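2019-09-23
Sofa tidying, hand-held gripper, second flat

Moved the kit over from the Plandberg room this morning. Set-up took longer than it should have. The battery in the left tool was flat and the spare was still in the other case. Started recording late morning with the right tool only and brought the left in after lunch.

Task as written on the sheet: straighten the throw, put the bolster back along the seat, put the small things away. Start with the bolster lying at an angle. End with both hands clear of the sofa and still for a moment so that the cut is easy to find.

70 demonstrations kept, 8 thrown out. Of the thrown-out ones, most were tracking loss when I leaned over the armrest and turned the tool towards the plain wall. There isn't much for it to hold on to there. Slower wrist turns helped. Jovita Zavala did 41 of the kept ones and I did the rest. Her grasps on the bolster are near the end and mine are nearer the middle, so we should say which we want before the next session or leave it mixed on purpose. I would leave it mixed.

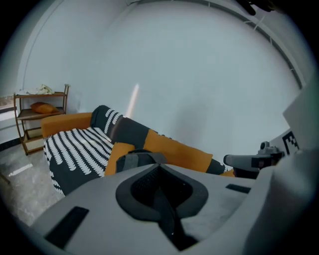 Do we need to redo the finger calibration every time the tool is packed and moved?
Once per move is enough, done before the first recording: open and close the fingers fully five times with the markers in view, then check the width reading against the gauge block.

Fabric notes. The black and white throw goes over the seat and hangs down the front. Pinching a single layer works if the fingers come in nearly flat. Coming straight down picks up the throw and the cushion cover together, and then everything shifts. I kept a few of those where the recovery was clean and marked them "recover" in the log.

The dark grey strap with the buckle is awkward. Lift it by the webbing, not the buckle. The buckle slides out of the fingers when they close on it at an angle.

Tried the same task by remote control on the Senus arm last May and the notes from then say two good runs in an afternoon, with the operator losing depth on the fabric each time. By hand is far quicker. The catch is reach: I catch myself stretching in ways the arm can't follow. Put tape on the floor and stay behind it.

To do:
Charge both tools overnight, label the chargers.
Copy today's files to Palaniappan and check the count before wiping the cards.
Ask Jovita for her start and end times, mine are in the log already.
Run the reach check on all kept demonstrations, list the ones that fail.
Next session: same sofa, curtains drawn, then repeat with the lamp on.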